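About Riltevora

Riltevora supplies hand-held gripper kits and the recording service that goes with them. Customers are mostly small firms and college departments that want a robot arm to sort, pack or tidy, and need records of a person doing the task first.

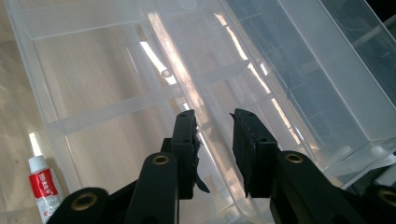
Reading time: 2 minutes

What we supply

The standard kit, Barkesent, is a pair of black grippers, one for each hand. Each has two jaws with finger pads and a mount plate on top. The pads are wearing parts. Their black facing takes most of the load and will fray or tear with use, so every kit ships with 6 spare sets. Pads can be changed at the bench with the hex key provided. The linkage should be checked for play at the same time.

Murthy is the recording service. A customer sends us a list of tasks and, where possible, the goods themselves. Our operators carry out each task with the grippers and return the records in batches. A normal order is 2,000 runs. Smaller trial orders start at 151 runs and are charged at the same rate per run.

Small household goods make up a large part of the work: divided storage boxes, tubes with screw caps, lids and trays. Clear and frosted plastic is harder to record well than card or wood, as glare along an edge can hide it from a camera. We quote for it separately. 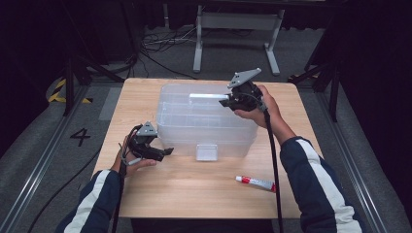 Two-handed tasks are priced by the pair of grippers and not by the hand. Cables are left long enough for the operator to reach across a table, and should be kept clear of the jaws when a box is being lifted or turned. Operators change over at set times, and a run is thrown out if either gripper loses its signal.

Where we are

The workshop and recording floor are at Hurmont. Repairs are done in the same building. We have serviced 983 grippers to date, including older units bought second-hand. Visits are by appointment.

Price list last revised Feb 5, 2024. Orders for the end of the year should reach us before November.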